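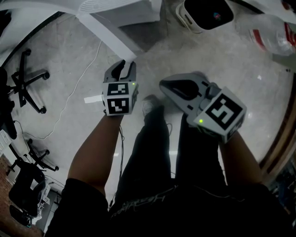
Rafia Rana told me last week that she gave up on keeping a tidy workroom the day she stopped being able to find her own feet under the desk, and I laughed, and then I went home and looked under mine. Oh dear.

So this is a post about floors, and about what ends up on them. I had promised you all the second part of the Carkell curtains saga, and it's coming in October, I promise (the hem is still pinned and I am still cross with it).

My feeling is that a floor fills up when the desk does. You put one thing down there because there's no room up top, only for the afternoon, and then it has a friend, and before you know it you're steering your chair around a little village. Bottles are the worst for it. They tip over, they roll off, and you tell yourself you'll pick them up on the way out. A speckled floor hides crumbs and dust beautifully, I'll give it that much, but it does nothing at all for a bottle!

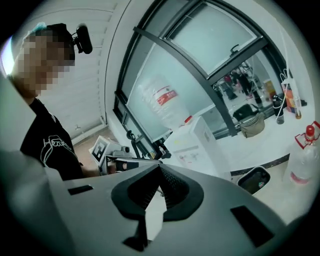 The other half of the job is the window side of a room, and I'd start there if I were doing it over. Good light makes you want to keep a place nice. I wipe the ledge first, then the latch and the dark metal of the frames, which show every fingerprint, and only then do I get down on my knees. Slatted shutters I do with an old sock over my hand, one slat at a time, with the radio on - it's slow, but I've come to enjoy it.

Then under the desk. Everything comes out and gets wiped, and only what has to live there goes back. I gave myself two evenings for mine and needed three, mostly thanks to a box of Trevside catalogs I sat down and read.

Rafia is coming over to see it once she's done her own. I've told her to bring her slippers.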